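Fleneck Tube Cell

Bench-top tube sorting build for a shared workshop
Drawings, cut list and simulation scene, revision 7

Overview

The Fleneck is a build package for a small tube-handling cell on a wooden table. It covers the arm mounting block, the work mat layout, the vial racks, the rack tray and the simulation scene used to check reach before anything is cut or drilled. The arm and gripper are not included. Builders supply their own six-axis arm and parallel two-finger gripper and enter the dimensions in the arm file.

The package is maintained by Gwenaël Leclerc and Musa Akinola at the Flencombe shared workshop. Revision 7 replaces the earlier single-height rack and corrects the hole spacing on the mounting block.

What is in the package

Cut list and drilling template for the base block
Print files for the rack blocks and the small vial racks
Layout drawing for the mat, with rack corner positions
Scene file with table, arm, racks, capped tubes and room
Motion script for pick, lift, transfer and place
Parts list with fastener sizes
Build notes, 151 pages, one PDF

Mounting

The arm bolts through its foot flange to the base block, and the block is screwed to the tabletop at its four corners. Drill the tabletop from the template, not from the block. Leave clearance on the connector side of the foot so the plug can be removed without lifting the arm. A cable bent hard against the block will work loose after a few hundred cycles.

Table stiffness matters more than table weight. On a table that rocks, fix the legs first and run the tip repeat test again before changing anything in the motion script.

Working layout

Racks sit on a blue mat in front of the arm, with the long rack row on its own dark tray. The small racks are set at an angle to the table edge, and the script reads each rack's rotation from the layout file. Blanks have a labeled rack of their own. All picks are made from above with the gripper pointing straight down. Views are rendered from the supplied scene.

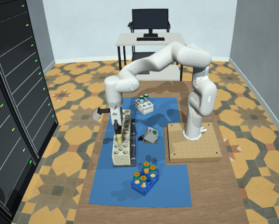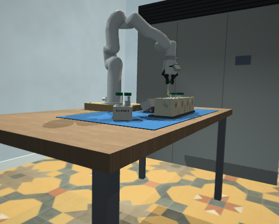

Setting up the simulation

1. Open the scene file and load your arm file. If the arm loads lying on its side, the up axis is set wrong in the arm file. Change it there and leave the scene alone.

2. Measure your own table and enter length, width and height. The default room is decoration and can be deleted. Deleting it shortens load time on older machines.

3. Enter the finger length and the maximum opening. The script refuses any pick where the open fingers would touch a neighboring cap.

4. Run the reach check. It visits every rack position at lift height and at pick height, then writes a plain text report. Positions marked 2 are reachable at lift height only. Positions marked 3 are out of reach at both heights.

5. Move the racks until the report is clear, then save the layout file. The same file drives the real arm.

Run the full transfer sequence in simulation at normal speed before the first run on hardware. Slow playback hides wrist flips between neighboring rack positions.

Tubes and caps

The script handles capped tubes only. Cap diameter, tube diameter and overall length are set per tube type in the tube table. Mixed types can share a rack if the hole size is the same, but each position must then be assigned by hand. Grip height is measured down from the top of the cap. Thin-walled tubes need a lower grip force than the default, and the force scale depends on the gripper maker.

Known limits

Contact between tube and rack is simplified in the scene. A tube that seats cleanly in simulation can still bind on a printed rack with a rough bore. Ream the bores or print the rack again with the first layer offset corrected.

There is no tube detection. The script assumes that every position listed as full is full. Nerys Penry is testing a camera add-on under the name Honorov, which will be released separately once the calibration routine is finished.

Cable drag is not modeled.

Safety

Fit an emergency stop that cuts arm power and keep it within reach of the operator. Stay clear of the work area while the arm is powered. The cell has not been assessed for hazardous samples and should not be used with them.

Compatibility and support

The layout file format is shared with the Maillard rack editor, and files can be exchanged in both directions. Layouts from revision 6 and earlier need the converter in the tools folder. Send fault reports to Thibault Pichon through the workshop contact form, with the reach report and the arm file attached.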